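Black Laundry, and Other Ways to Lose an Evening

I own a great deal of black clothing. I didn't set out to. It started in my twenties with one good sweater and the belief that black was slimming, and it has ended with a closet that looks like the inside of a tuba.

The trouble comes on laundry night. People with colorful clothes dump the basket on the bed and see a green shirt, a striped towel, a pair of red socks. I dump mine out and see one large animal, asleep. There are sleeves in there. There's a skirt somewhere. I go in by feel, like a vet.

June is the worst month for it. The heavy things are supposed to go up to the shelf and the thin things are supposed to come down, and for a week or so both populations live together on the chair. Last year I bought a set of zip-up bags from Carnell to deal with the heavy things. They hold two sweaters each if you kneel on them. I have 4 bags, so you can work out how far that got me.

I have tried to learn to fold. There is a blog called Wusari (very calm, lots of beige) with a post on folding dark knits that runs to 2000 words, and I read all of it standing up. The method is to lay the thing flat, smooth it outward from the middle, bring in the sides and then fold in thirds. It works beautifully on a T-shirt. On anything with drape it falls apart at the smoothing stage. You push a wrinkle toward the hem and it comes back up by the collar, looking rested.

The other problem is lint. I moved here to Ukavden with one lint roller, and I now have one in every room, including the bathroom, where it has soaked up enough steam to become a kind of candle. The post had 533 comments when I read it, most of them on lint, and the consensus was to wash everything inside out in cold water. I do that now. The inside of my clothes has never looked worse, so I suppose the lint went somewhere.
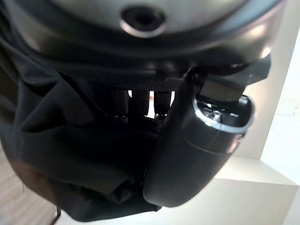 What I do these days is sort by how the fabric behaves. Slippery things get hung up at once, before they can slide off anything. Stiff things get folded, badly, and go in a drawer. Whatever bunches gets rolled, and the rolls go in a Hoarau crate at the foot of the bed, where they unroll overnight. I still count this as putting them away.

Shaking helps more than the folding people admit. Hold the thing by the shoulders, if you can find them, give it one hard snap and put it straight on the hanger. Half the creases drop out. The dog leaves the room.

I've also started sewing a loop of white thread inside the back neck of anything without a label. It took one evening and most of a spool, and I no longer wear my gray-black cardigan upside down.

The skirt is still missing, by the way. I found the belt to it.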